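Cell Practice, Handout 4: Setting Up and Looking After the Two-Arm Table
2020-04-08

Welcome back, everybody. Last time we spent most of our hour on safety and hardly touched the table itself, so these notes are long, and I apologize in advance to those of you who like a single page. Keep them by the bench. You will want them again in August when the Clorkow section takes over the cell and starts asking you questions!

Before you power up

Walk all the way around the table first. I know it feels silly when you were there yesterday, but go anyway. Put your hand on each base plate and push. If a plate rocks at all, stop and tighten its bolts in a cross pattern, a little at a time, the way you would do the lug nuts on a car wheel. Then look along the cable tray. Coils should lie inside it, with nothing hanging where an elbow could catch it on a wide swing.

Each arm has its own teach pendant, and each pendant has its own red stop button. Learn which pendant belongs to which arm before you touch either one (last year's group put a strip of colored tape on theirs, and I thought that was a fine idea). Press both stops, release both, and only then bring up the controllers, one after the other.

The paper and the grid

We cover the table with kraft paper and lay the grid on top in dark blue tape. People ask me why we don't paint the lines on, and the answer is that we move them. The Iltus exercises want one spacing and the Bronunlow exercises want another, and peeling tape is a good deal easier than scraping paint. Smooth the paper from the middle outward, pull the tape snug without stretching it, and press it down with a cloth.

Tape wears out. A wrinkled piece can snag an object as it slides, and a torn end can lift and stick to a gripper finger. Small damage away from your work area can wait until the end of the session, but write it in the log. Replace the whole sheet after 50 sessions, or sooner if it has gone soft.

Homing and the height check

Home one arm at a time, at slow speed, with the other arm stopped. When both are home, load program 2246 and let the gripper come down over an open cell. It should halt well clear of the paper. If it looks low to you, trust your eyes and hit the stop. Nine times out of ten the wrist joint has been re-zeroed with the tool off, and you will need to run the tool setup again from page 41 of the Cervantes binder.

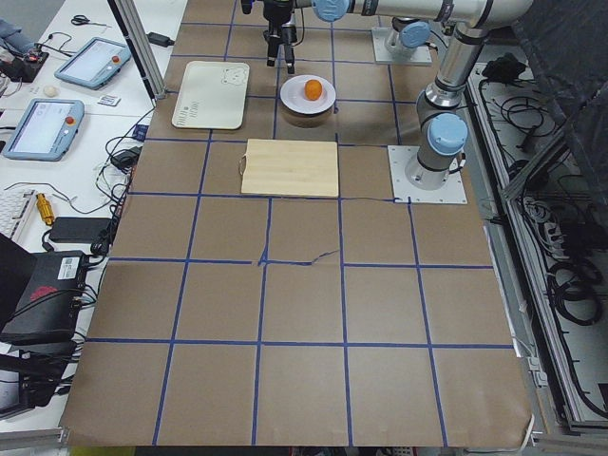

Once the height is right, set out your objects and teach your points. Start with the pick point, then teach a safe point straight above it, and always travel by way of the safe point. Flat things like trays and boards seem easy, and then somebody nudges one and every point is off, so line up one edge with the tape if the exercise allows it. Round fruit likes to roll. Give it a plate.

Run the finished program at low speed, all the way through, with a hand near the stop. Please don't go to 100 percent in your first week with the cell, however nicely it is behaving.

Shutting down

Send both arms home, press both stops, and hang up the gripper air line if your group is using one. Wipe the joint caps with a dry cloth. Tools go back in the drawer, and that includes the scissors. Then fill in the log, even if all you write is "no trouble."

Related items
Handout 3: Stops, Fences and Where to Stand
Handout 5: Changing Gripper Fingers
Log sheet for the two-arm table
Iltus exercise set, grid layouts
Bronunlow exercise set, grid layouts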